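Chapter 3
Pattern and Colour in Working Rooms

Etenesh Kassa

Most books about interior colour begin with the living room. In this book I prefer to begin with rooms where people work, as there the effect of a wall is easier to notice. A person who sits eight hours in front of the same surface will have an opinion of it, even if she has never studied design.

In this chapter we look at large pattern. By large I mean that the repeat, the distance after which the drawing starts again, is wider than an open hand. Small pattern was treated in Chapter 2 and behaves almost like a plain colour when we step back from it.
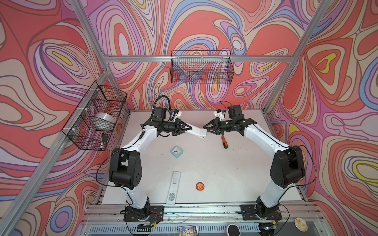
The first question is always the distance of the eye. At Rusbridge, where I taught for 18 years, the students hung the same paper in a corridor and in a reading room. In the corridor it was liked. In the reading room people moved their chairs to face the window.

3.1 Curved line and straight line

A curved pattern has no clear top and bottom, so it forgives a wall that is not true. Stripes do the opposite, and every paperhanger knows the grey morning spent on a crooked corner. On the other hand, curves need some straight thing near them, such as a door frame, a rail or a shelf, or the eye finds no place to rest. 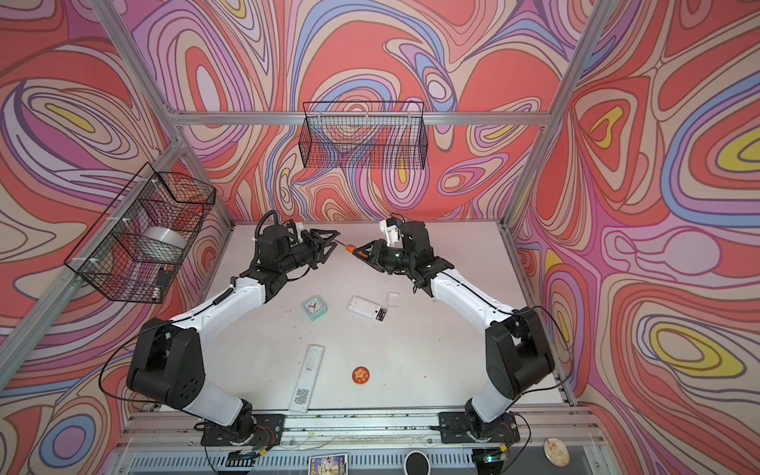
Sârbu, whose notebooks we will read in Section 3.4, called this thing "the ruler in the room". She tried to give each wall at least one, and she never painted it in a colour taken from the pattern.

3.2 Warm and cool in one drawing

When coral and blue stand side by side in equal strength, the border between them can seem to tremble. A thin dark outline calms it. Printers have used this remedy for a long time, at first to hide errors of register.

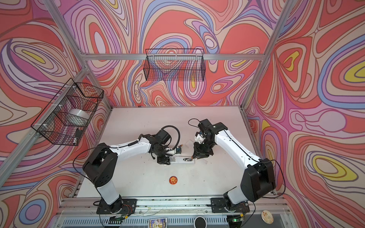

The light must also be considered. A lamp of 3,000 kelvin favours the reds, and a pale lavender under it may turn to grey. Please test the sample in the evening as well as at noon, and fix it to the wall instead of holding it in the hand. 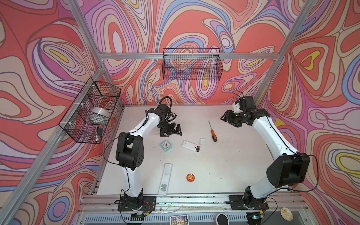

3.3 Before you read further

Choose one room that you use every day. Write down its largest pattern, its straight lines and the colour of its light. Keep the page, as we will need it for the exercise on page 148.

Related chapters
Chapter 2: Small Pattern and the Plain Wall
Chapter 4: Floors at Cenero
Chapter 5: The Fondik Paper Samples
Appendix: Measuring a Repeat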